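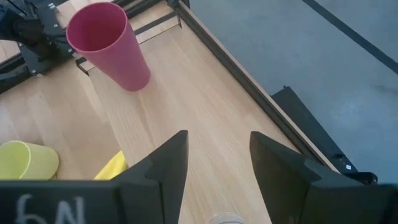 粉色塑料杯，浅色木桌面

发件人：Lucyna Sobczak
收件人：旧书与私人印坊邮件列表
主题：Re: Re: 《Dretholm》诗集，两种状态哪个在先？

Lotte，各位，

赶着出门，先回一部分，剩下的晚上补。引文我删了一些，留着要紧的。

Lotte Koster 写道：
> 手上这本《Dretholm》，Nijs 印坊出的那版，编号 158，版权页背面没有勘误条，但目录里第三首的题目是改正过的拼法。我查了 Clukero 的拍卖记录，第 2935 号拍品说是“初印，未改目录，附勘误条”，图只给了封面，没有内页。
> 问题一：改正过目录的，是不是一律算后印？
> 问题二：我这本的纸，对着光看有 Wateck 的水印，只在前面几个折帖有，后面没有。是换过纸，还是拼的书？
> 问题三：书衣要不要紧。我的书衣书脊褪得厉害，前勒口剪过价格，内侧有人用铅笔写了个数字，看不清。
> 另外那首献词页上有题赠，墨水是褐色，没写受赠人名字，只写“十月”。笔迹像作者的，我不敢说。
> 谢谢。不急，但如果有人要去图书馆顺便看一眼馆藏本就太好了。

问题一。不一律。我以前也以为改了目录就是后印，后来对过一本编号很靠前的，目录已经是改的，勘误条却还夹在里面，夹的位置在扉页和献词页之间，纸上有印痕，应该是夹了很久的。所以起码有一段时间是混着装订的：目录所在的那个折帖重印了，勘误条也已经印好了，装订的人拿到哪个用哪个。Nijs 那种小印坊，一个人排，一个人装，编号又是装完了才手写上去的，编号先后跟印刷先后没有必然联系。编号 158 说明不了你这本印得晚，只能说编号编得晚。

我现在的分法是两种状态，不叫“印次”：
甲，目录未改，应有勘误条（常缺）。
乙，目录已改，勘误条有没有都行。
Clukero 那条写“初印”，我觉得写得太满。拍卖行么。写“初印”好卖。那本我记得是拍到近 1048 欧，加佣金还不止，换成乙状态肯定到不了。所以这事跟钱有关系，写目录的时候请务必小心，宁可写“目录未改正之状态”，长一点就长一点。

还有，勘误条是最容易后配的东西。一小条纸，单面，没有水印可以查。要看的是墨色跟正文是否一致，还有折痕、氧化印子跟前后页对不对得上。如果勘误条雪白，前后页却发黄，就要多想一想。反过来，条子不在了，但扉页背面留着一条长方形的浅印子，那我愿意相信原来是有的，可以照实写“勘误条已失，留有痕迹”。Lotte 你对着斜光看看扉页背面，尤其靠订口的地方。

问题二。水印。Wateck 那批纸我见过不只一次，前几个折帖有水印，后面没有，这个是正常的，我手上这本也是。至少我见过的都是。说法是纸不够了，后面用了另外一种厚薄差不多的，颜色略冷。没有查到账本或者书信可以证明，只是听老一辈书商讲的，姑妄听之。要判断是不是拼的书，看线比看纸可靠：把书轻轻打开到每一帖中间，看缝线是不是同一种粗细，针孔有没有多出来的。有多余的针孔，就是拆过。别使劲压，那个脊背的胶很脆，我压坏过一本，心疼到现在。

再一个办法是看帖码。正文每帖第一页右下角有个很小的字母，印得浅，有的本子几乎看不见。顺序应该是连着的，中间跳一个字母，我的和图书馆那本都跳，所以不要以为缺页。页码是连的就行。
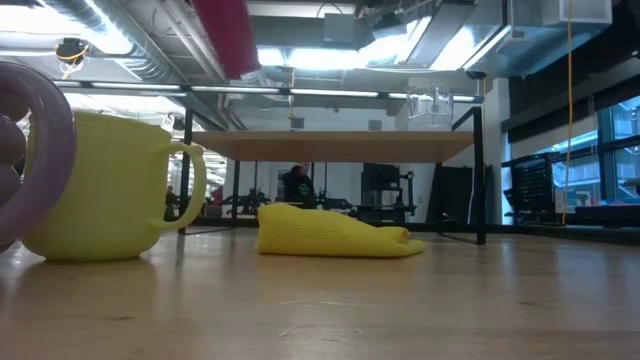
书衣的事，问题三，要紧，很要紧。这本书没有书衣的多，有书衣的少，有书衣又没褪色的我只见过一本。原来的颜色比大家想的要亮得多，网上的图都偏灰偏土，有人干脆写成“米色书衣”，其实那是晒出来的。书脊翻过来看勒口内侧，没见过光的地方是很鲜的黄，拿上图桌上那块叠着的布来比，就是那一路的亮黄；旁边大马克杯那种淡淡的黄绿，倒接近晒过以后的书脊。屏幕上看颜色当然不作准，大概有个意思就行。所以写描述的时候，请分开写：封面什么色，书脊什么色，勒口内侧什么色。只写一个“黄”字，买的人没办法判断。

剪价我不太在意。当年 Nijs 自己寄给订户的那些，据说有的寄出前就把价剪了，送人的更是。剪得直、剪口颜色跟周围一样旧的，不扣多少。剪口新的另说。铅笔数字别擦！！千万别擦。可能是书商的货号，货号有时候能对上旧目录，能对上就等于有了一段来历。用手机拍，把对比调高，多半看得出来，拍了发上来大家一起认。

书衣外面要不要包透明膜，列表上吵过好多回了，我不想再吵。我包。不粘胶的那种，折在勒口外面，一滴胶也不要碰到纸。

题赠。“十月”两个字，没有年份没有受赠人，这个最麻烦。褐色墨水不能说明什么，黑墨水放久了发褐的多的是。我的建议：
先不要写“作者题赠”。写“献词页有墨水题字，署‘十月’，未具名”。
找可靠的笔迹来对，最好是同一时期的信，不要拿另一本签名本去对，因为另一本也可能是假的，两个假的互相证明，这种笑话出过的。
注意看数字和标点的写法，签名好仿，逗号不好仿。
字是写在献词上面还是下面？有没有压到铅字？作者自己送书，一般会避开印的字，旧书主题字就随便些。这条不绝对，我只是留心到。

馆藏本：我星期天不行，馆里不开，下周哪天下午能去一趟。阅览室只让带铅笔，相机要先填单子，填了也不一定批，所以可能只有笔记没有图。我会看：目录状态、勘误条、水印到哪一帖为止、帖码、书衣（印象里没有书衣，只有一个后做的函套）、编号。还有什么要看的，请在这之前发给我，发列表就行，不要单独发我信箱，我那个信箱快满了，退信退得一塌胡涂。

顺便问一句：有谁见过没有编号的本子？我手边的旧笔记里写过一句“编号处空白，铅笔写‘样’”，但是没记在哪家看到的，当时太懒。如果真有样书，目录应该是甲状态，要是有人见到样书目录却是改过的，那我上面说的就得全部推翻重来。也好，省得我一直惦记。

还有关于装帧，有人上次问布面和纸面是不是两个版本。我看是同一版，纸面的是后来把剩下的散页装掉的，题签用的是同一块版，磨损得厉害一些，字母 D 的下面缺了一小块。Lotte 你那本是布面吧？题签的 D 缺不缺？麻烦看一下，如果布面的也缺，那先后的问题又多一条线锁。

不说了，要赶车。价格的事请不要在列表上问我估价，私下也别，我估的从来不准。

Lucyna Sobczak

又：刚才翻到，Clukero 第 2935 号的文字说明里，页数写的是连空白页在内的，跟别家算法不一样，看到页数对不上先别慌。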